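Stidbridge workshop notebook
Oct 19, 2022

Limescale again. The tap water here leaves a crust on anything that stands still long enough, and I have been told more than once that I qualify. Measured the incoming supply this morning: 332 mg/l as calcium carbonate. The test strip went the darkest colour it has and I had to fall back on the titration kit, which I dropped, then found, then used.

Sample plates: Risar (citric acid, plus something that smells of pear drops) against Gil (plain citric, half the price). Both made up to the strength on the packet, plates left in for 57 minutes. Should have been an hour but the kettle wanted descaling as well and I got impatient.

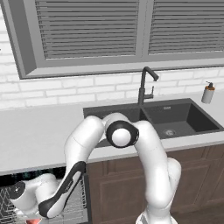
Weights after drying. Risar plate lost 426 mg, Gil plate lost more, but the Gil plate also had a thicker crust to begin with, so all I have proved is that I can use a balance. Need to start both from the same plate, sawn in half. The saw is in the other building.

Vinegar as a control did very little apart from making the whole corridor smell of chips. Complaints received from Rinon downstairs, then a request for chips.

To do before the next run:
Saw plate. Label the halves this time, on the back, in pencil, as the marker comes off in acid (see January, all of it).
Try the Gil warm, 40 degrees, same strength.
Rinse the burette properly. There is scale in it.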